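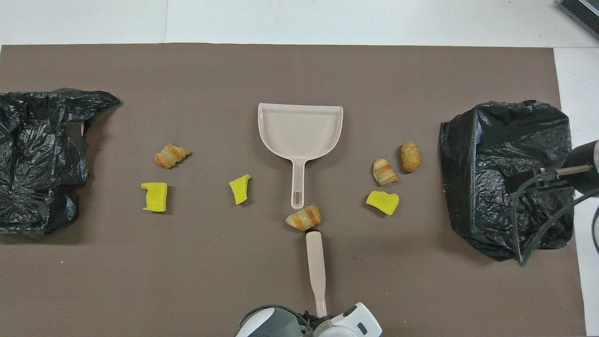 Sweeping and bagging: second progress report to Telteo

Prepared by Wenche Midtbø for Saodah Chin, grants desk. Covers the period to the end of April.

1. Where we stand

You asked in your last letter for a plain answer on whether the Pekedthorpe bench is closer to doing a cleaner's job than it was at the start of the grant. It is a bit closer. It is a long way from the job itself, and I would not want the continuation request to be read as saying otherwise.

The grant covers 14 chores. We have done serious work on 6 of them. Sweeping up dropped bits and getting them into a garbage bag has had most of our attention, partly at my insistence. It sounds like the easy one. Any kid with a dustpan can do it, and if we can't show it on a tabletop there isn't much point talking about the floor of the Stamby bakery after close, where the flour gets under everything.

2. The sweeping task

The set-up hasn't changed since autumn. There is a brown covering over the white table, a black garbage bag to either side, a dustpan, and light debris: striped twists, torn yellow sponge. Two arms share the work, and the dustpan and the brush have to be managed between them. Mwajuma Kinyua rewrote the scoring sheet over the winter so that a piece only counts once it is inside a bag. Before that we were counting it at the dustpan, which flattered us.

Under the old sheet our best month would have read as 80 per cent. Under the new one I don't have a figure I'd put my name to yet, and I have asked Trygve Vik to stop quoting the old one in talks. He has agreed, with some grumbling.

The hard part is the last few centimetres. Pushing a light object toward the lip of a dustpan is fine until it reaches the lip, and then it wants to ride up, turn or go round the side. A person tilts the pan a hair and gives a short flick without thinking about it. Our controller has no equal to the flick. Sponge is the worst of the lot, being light enough to skid and rough enough to catch. 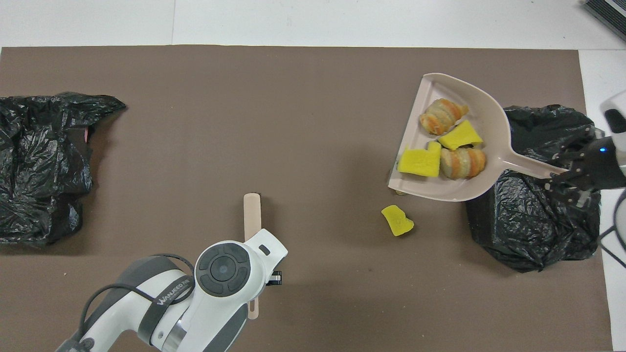
Holding the dustpan by its handle is the piece I'm happiest with. In the first quarter the grasp was loose enough that the scoop swung whenever the other arm touched it. Sverre Magnusson changed the approach angle and the fingers now close further down the handle. I'd call that real progress, though it was hand-tuned to one shape of handle, and we haven't tried it on the long-handled pans that shops buy.

Getting debris out of the pan and into a bag is much shakier. Garbage bags collapse. They fold over their own mouths, they shine under the lights and confuse the depth estimate, and they never lie the same way two times running. For now someone opens each bag by hand before a trial and props it if it sags. That help is noted in the logs, but it doesn't show in any of the totals, and you should keep it in mind when you compare us with other groups you fund.

3. What I don't believe

The Guzmán proposal, which you forwarded for comment, says that shop-floor sweeping could go to paying customers within 2 years. I've read it twice. The demonstrations it leans on use hard, dry, evenly coloured pellets on a flat surface, and the time taken is left out. Ours is slower than a tired teenager, and I would be surprised if theirs weren't. I'd ask them for unedited trials with crumbs, and for a count of how often a person stepped in.

I'm also unconvinced by our own claim, in the original application, that skills would carry over from one chore to the next. Wiping taught us very little that helped with sweeping. Perhaps the grasping work will travel better.

4. Spending and next period

Spending is on plan apart from cables and replacement fingertips, where we are over. I'd like to move the unspent travel money across to cover it. Please confirm by email if that's allowed under the current terms.

Next period we intend to:

- run trials with the bags left as they fall, nobody propping
- add crumbs and something sticky
- try a second style of dustpan
- log every human touch in the totals, and report them alongside the scores

I expect the scores to drop when we do this. Mwajuma will send the revised sheet separately, and the trial logs are available to your reviewer whenever they want them.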